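How to Condition Cut Flowers Before You Arrange Them

Many people write to us that their bouquet was finished after three days. In most cases the flowers were good, but they did not drink enough before they went in the vase. This step is called conditioning. It is simple and you can do it at home with a bucket and a sharp knife.

What you need: two clean buckets, a knife or secateurs, flower food, and a cool dark corner.

Step 1. Wash the buckets with hot water and a little washing-up liquid, and rinse them well. Bacteria from old water will close the stems very quickly.

Step 2. Fill each bucket one third with lukewarm water. Tulips are an exception -- they prefer cold water and not much of it.

Step 3. Remove all leaves which would stay under the water. With roses, take off the lower thorns also, but do not tear the skin of the stem.

Step 4. Cut 2 cm from each stem, at an angle, and put it in the water immediately. Please do not leave cut stems on the table while you do the others.
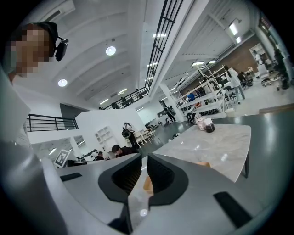
Gripper with two black fingers, white interior behind.

Step 5. Leave the flowers to drink in the dark corner. For roses and carnations 90 minutes is the minimum, but a whole night is better. Hydrangeas can lie with the full head under water for 43 minutes, a method I learned from my teacher Szu-yu Kong, and I still set the timer exactly so.

Step 6. Woody stems such as lilac need one more cut, straight up into the stem. My teacher did not like to crush them with a hammer and I also stopped doing it.

Step 7. Daffodils give a slimy sap which is bad for other flowers. Keep them in their own bucket, and do not cut them again when you mix them with the rest.

After this you can start to arrange. Change the water every second day and cut the stems a little each time. In June, when the rooms are warm, I change it every day.

Fung-ping Ho
Last updated September 2024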